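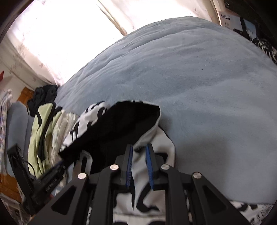
Projektbericht: Wäschefalten im Gemeinschaftshaushalt
Vorgelegt von Xuân Tiêu und Po-yen Pan, Seminar Haushalt und Textil

1. Ausgangslage

In unserem Wohnheim Prevthorpe teilen sich 4 Wohngruppen einen Waschraum. Saubere Kleidung bleibt dort oft in Körben liegen und wird später zerknittert in die Zimmer getragen. Wir wollten wissen, ob sich das Falten so vereinfachen lässt, dass man es auch auf dem eigenen Bett erledigen kann, ohne Tisch und ohne Faltbrett. Die Arbeit lief im März.

2. Material

Gefaltet wurde auf dem, was in den Zimmern vorhanden war, also auf Matratzen, Teppichen und Decken. Eine der Unterlagen war eine große graublaue Plüschdecke mit kurzem Flor. Darauf lag unter anderem ein schwarz-weißes Kleidungsstück mit kräftigem schwarzem Aufdruck auf weißem Stoff. Solche Teile sind für den Anfang praktisch. Der Aufdruck hilft, Vorder- und Rückseite zu unterscheiden, und auf der einfarbigen Decke hebt sich der Stoff deutlich ab.

Als Vergleich diente ein Holztisch im Gruppenraum. Für das Protokoll haben wir eine Tabelle verwendet, die Po-yen Pan angelegt hat. Eingetragen wurden Art des Kleidungsstücks, Unterlage und eine Note für das Ergebnis.

3. Vorgehen

Insgesamt haben wir 100 Faltvorgänge protokolliert. Jedes Teil wurde zuerst flach ausgebreitet, dann wurden die Seiten nach innen gelegt und zum Schluss der untere Teil nach oben geschlagen. Teile, die auf links lagen, haben wir vorher gewendet. Das hatten wir im Plan vergessen und erst nach den ersten Durchgängen ergänzt.

4. Beobachtungen

Auf dem Tisch lassen sich Kanten leichter glattstreichen, dafür rutschen dünne Stoffe. Auf Plüsch ist es umgekehrt - der Flor hält den Stoff fest, aber jede Falte der Decke drückt sich nach oben durch. Wer die Decke vorher nicht glattzieht, faltet die Wellen mit ein. Beim Wenden rollen sich außerdem schmale Säume gern ein und müssen einzeln zurückgelegt werden.

Bei Pullovern war der Unterschied zwischen den Unterlagen klein. Bei dünnen Oberteilen war er deutlich, hier schnitt der Tisch besser ab. Socken und Handtücher haben wir nicht ausgewertet.

5. Offene Punkte

Die Noten haben wir selbst vergeben, sie sind deshalb nur begrenzt vergleichbar. In 2 Fällen fehlt in der Tabelle die Angabe zur Unterlage, diese Zeilen wurden gestrichen. Für eine Fortsetzung wäre eine feste Vorlage sinnvoll, zum Beispiel ein Stück Karton in der Breite des Regalfachs. Die Tabelle und die Faltanleitung liegen im Seminarordner unter dem Namen Vavusora.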